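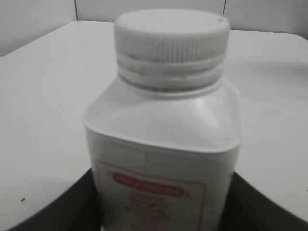 Binta Ugwu's first remark, on reading our draft protocol, was that a gripping kit should be judged on the tenth bottle of the afternoon and never on the first, and we rebuilt the evaluation around that idea. She also asked that we stop resetting the arm between grasps, a habit we had carried over from earlier work and were glad to lose.

Figure 3. Wrist camera view during a grasp with the Sudus kit. The two fingers hold a squarish white bottle with a ribbed screw cap; the label faces the camera.

4.2 Grasping squarish containers

The Sudus kit ships as a pair of curved black fingers, a wrist camera, a mounting plate and a small control box. Fitting it to our arm took Ostrowski 50 minutes on a Thursday, including one trip to find a longer hex key. We mention this because the two kits we tried before it each cost us most of a day, and one of them needed a new plate cut before it would sit level.

Squarish bottles are a hard case for many two-finger designs. If the fingers close slightly off the flat sides, the bottle turns as it is squeezed, and the label ends up pointing somewhere the camera can't use. In Figure 3 the fingers meet the body at label height, one from each side, and the front of the label is left open to view. We were delighted with how often the kit gave us this pose! Across 2,000 grasps on the Pennington shelf set, the label stayed within the accepted angle in all but 17, and most of those came from a single tall bottle with a very narrow body.

The view itself is less of a triumph. At this working distance the wrist camera renders the label as a red banner over lines of red print, none of it readable. That is fine for telling front from back, and the color alone was enough for our sorting step, but anyone hoping to read a product name or a lot number will need a second camera. Serrano tried lowering the camera bracket by one notch (the bracket has three) and got somewhat crisper print at the cost of losing the cap, which we need for the later unscrewing step. We kept the middle notch for everything reported in this paper.

White bottles on a white table also gave the supplied edge finder some trouble. With default settings it often merged the shoulder of the bottle with the surface behind it. Raising the contrast threshold to 20 fixed nearly all of these cases, and the setting survives a restart, a small kindness we came to appreciate.

Grip force is set with one slider in the control software. Calloway and Ferreira wanted finer steps near the low end, where thin-walled containers begin to dent, and we agree with them. The manual gives the force in percent only, so comparing our values with those of other kits required a separate load cell, described in Section 4.4.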